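Progress report, Jadovine sorting cell, April
To: Priedītis program office
From: cell maintenance, Clorudbridge site

Short one this month, the cell was down for part of it. Money and hours at the bottom.
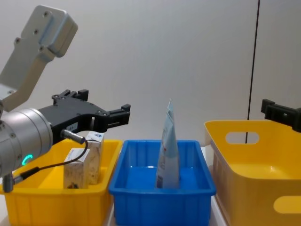
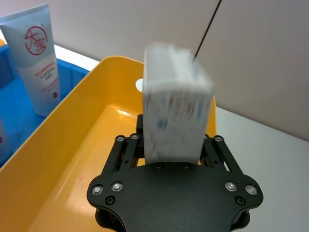 Main item is the cable on the left arm. The old one was failing at the connector, gripper would drop off the controller mid-cycle and need a full restart. Swapped it for a new one from Gulow and re-routed it. It now loops down under the gripper and back to the connector below the wrist, and with the arm over the low yellow bin that loop hangs right in front of the cartons. Too much slack for my liking. Will shorten it or clip it up against the wrist next month, whichever the supplier says is ok for bend radius.

Rest of the work:

- Fasteners on both grippers checked and re-torqued. One pivot bolt was loose on the right hand unit, replaced. The silver screws on the base plate were fine.
- Finger pads wiped down, gap re-zeroed. Small boxes hold well when gripped upright. Pouches are still the problem, the tops crumple and the fingers close on nothing.
- Wrist camera re-calibrated after the cable job. Images still blur when the arm moves fast with a box in the fingers, so we added a short pause before the label check. Costs a bit of cycle time.
- Bin positions re-taught, low bins and the tall basket. The basket rim is higher than the other two and the old approach path was too low for it. Clearance raised 20 mm.

Test run after all that: 300 picks, 5 faults. Before the repair we couldnt get past 145 without a restart. Four of the faults were pouches, one was a carton that tipped at the bin rim.

Not done: spare connector set (on order, no date from Gulow yet), and the written restart procedure, which is half drafted. Also the bins need fixing to the table somehow. They creep when a finger touches a rim and then the taught positions are off. Probaly simple stops screwed down at the corners.

Budget: cable and bolts came out of the maintenance line. The bin stops are not covered, need a yes from you before we order. Hours as per the timesheet already sent.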